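Remance Room Climate Handset, Series 3000
Replacement and additional handsets for ducted and wall-mounted systems
Supplied by Prurkari Building Products

Overview

The Remance Series 3000 handset is the standard user control for Remance heating and cooling units installed in offices, clinics, guest rooms and residential halls. It is supplied with every new indoor unit and may also be ordered separately as a replacement. One handset may serve a single indoor unit or a group of units that share an address.

The handset is intended for daily use by building occupants who have had no training. Functions reserved for maintenance staff are held in a separate menu and are not reached in normal operation.

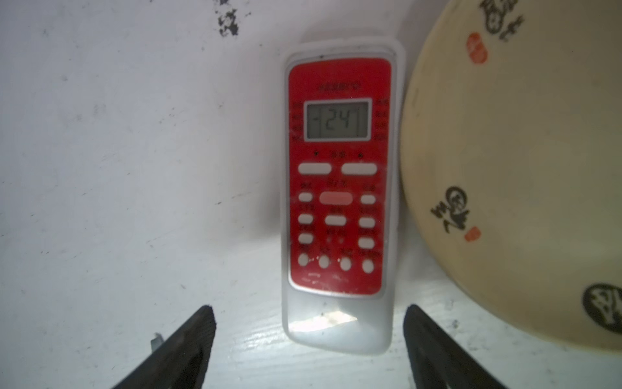

Handset with red faceplate, display reading 24.

Ordering Information

Handsets are sold singly or in cartons of 100. Orders for full cartons are shipped from the Girasden warehouse. Single units are shipped from the nearest branch that holds stock.

Order code 961 applies to the standard handset. Code 961-W applies to the same handset supplied with a wall holder and two screws. Batteries are not included with carton orders. Customers who require a faceplate color other than the one currently in stock should state this on the purchase order; a longer delivery period will apply.

Compatibility

The Series 3000 handset works with all Remance indoor units fitted with a Type 43 receiver board. The board type is printed on the label inside the front grille, to the left of the filter. Units with an earlier board require an adapter kit, which must be fitted by a licensed technician with the power to the unit switched off.

The handset will not operate equipment made by other manufacturers. Facilities that operate mixed equipment are asked to mark each handset with the room number before it is issued.

Setting the Temperature

The set temperature is changed in steps of one degree. The display shows the temperature that has been requested, and this may differ from the temperature of the room for a period after a change is made. Occupants sometimes report a fault when the unit is simply still working toward the set point, and front desk staff should be made aware of this before a service call is placed.

Buildings with a central energy policy may limit the range available to occupants. The limits are entered once at the indoor unit and remain in place if a handset is lost or exchanged. Instructions are given in the installer's manual under "Range Lock."
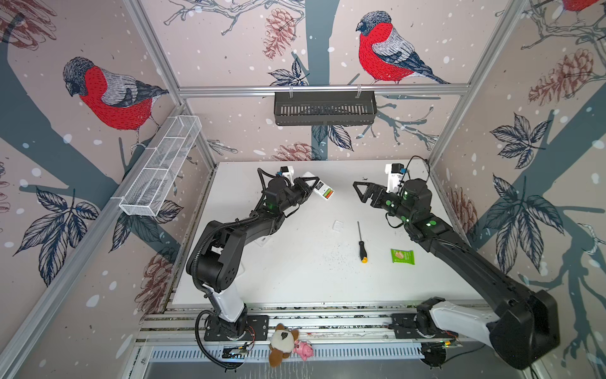 Limits should be reviewed at least twice a year -- in May, before the cooling season, and again before heating begins. Where a building has rooms with large windows or direct afternoon sun, a separate limit for those rooms is recommended. A single setting applied to every floor tends to produce complaints from one side of the building.

Care and Storage

Clean the handset with a soft cloth, slightly damp. Do not spray liquid onto the keys or the display. Remove the batteries if the handset will be stored for a full season, and keep it away from heaters and window ledges.

Protective sleeves are available as an accessory and are suggested for clinics and shared rooms. The sleeve should be taken off and washed separately. A sleeve that has become cloudy over the transmitter end can shorten the working distance and should be replaced.

Warranty and Returns

The handset carries a limited warranty against defects in materials and assembly. The warranty does not cover damage from battery leakage, liquids or drops. Returns must be accompanied by the original order number and a short written description of the fault. Items received without this information will be held for one billing period and then sent back at the customer's expense.

Technical Support

Questions about board types, adapter kits and range limits should be directed to Mutua Kashindye, Technical Services. Institutional accounts, including standing orders for schools and health facilities, are handled by Charoen Kaewmanee at the Suksawat office.

Related Items

Wall holder, single
Wall holder, lockable
Protective sleeve, pack of two
Adapter kit for earlier receiver boards
Installer's manual, printed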